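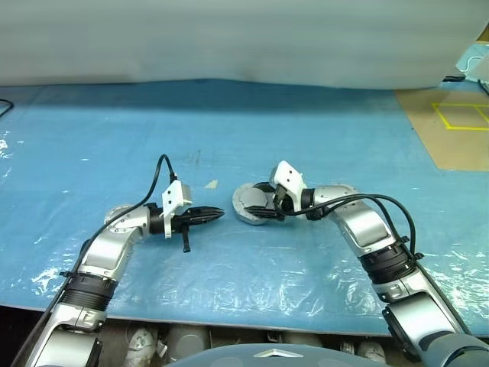 Two robot arms over a blue surface covered with clear plastic film.

Second-chance drawing

A second-chance drawing is a prize drawing held after the main stage of a sweepstakes or instant-win game. It is used to award prizes that were not claimed, or to offer a separate prize to people whose first entries did not win. The drawing is normally described in the official rules before the promotion opens, with its own entry deadline and its own list of prizes.

Background

Instant-win games place winning pieces at random among a much larger number of losing ones. Many pieces are thrown away unread or stay on unsold packages, so a share of the advertised prizes is never claimed. A sponsor may keep the unclaimed prizes if the rules allow it, or may award them in a second drawing. The second method lets the sponsor state that every listed prize will be given away.

Types

In an unclaimed-prize drawing, the prize pool is fixed by what remains after the claim period closes. The number of prizes is therefore unknown when people enter. In a separate-prize drawing, the pool is set in advance and does not depend on the results of the first stage. Some promotions combine the two. 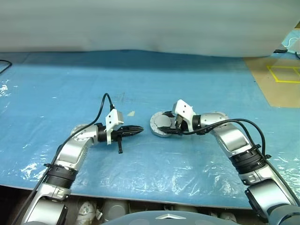

Entry may be automatic or may require a further step. Under automatic entry, each losing code submitted to the sponsor's website is carried into the drawing. Otherwise the entrant mails a losing game piece or a handwritten card, often with a limit of one entry per envelope. Where a purchase is needed to get a game piece, the rules usually provide a free way to enter on equal terms.

Odds

The odds depend on the number of eligible entries received and cannot be printed as a fixed ratio. In the Pomach bottle-cap promotion, 74 prizes remained at the end of the claim period and 2,365 valid entries were on hand, giving a single entry a chance of about 1 in 32 of being drawn for one of them. The drawing was carried out by Grukik, an outside firm, and alternates were picked at the same time.

Administration

Potential winners are notified by mail, phone or email and must reply within a set period, commonly a few days to two weeks. Kojo Frimpong, in a handbook on prize promotions, treats the choice of alternates as part of the drawing itself — a practice that avoids a third round when a winner cannot be reached.

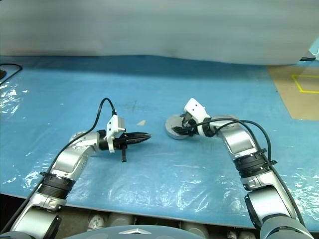
Can a person who won in the first stage also enter the second-chance drawing?

It depends on the official rules. Some sponsors exclude first-stage winners, while others apply only a limit of one prize per household.

See also: Alternate method of entry; Instant-win game; Official rules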